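Clandar tests two grippers for its packing benches

Packaging firm Clandar has begun comparing two robot grippers at its Triltance site, with a decision on which to buy expected in January.

Both are mounted in turn on the same arm and run by the same controller, so that the only thing changing between runs is the hand itself. One has tapered fingers and was supplied by Teixeira. The other, from Ever, has flat jaws and is already used on one of the firm's older lines.

Each gripper is given a set of 143 items taken from ordinary customer orders, among them tubes, sachets, small boxes and lids. The arm has to pick up every item, turn it and put it down inside a marked area. A full set takes about 20 minutes. By Thursday the team had logged 3,539 picks.

Hannelore Stüber, who is running the trial, said the flat jaws were quicker on boxes but had trouble with thin items lying flush with the bench. The tapered fingers did better there – although they dropped more of the heavier tubes.

"We are not looking for the best gripper in the world," she said. "We want the one that stops the line least often."

The position of the camera is also being looked at. Lutz Fröhlich, who looks after the controllers, said a view from the wrist was useful in the last few centimetres before a pick, but shadows from the arm could confuse the software on pale surfaces. The lights over the bench will be moved before the next round.

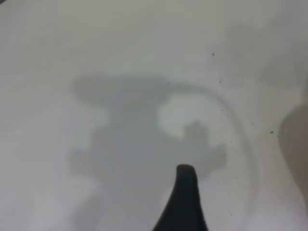 Will the new gripper replace people on the packing line?

Clandar says the chosen model will work on the night shift, where two posts have been vacant since spring. Day shifts will continue to be packed by hand.

The next round will use the same items, with the heavier tubes run separately. Teixeira has been asked to send a second set of fingers with a softer coating.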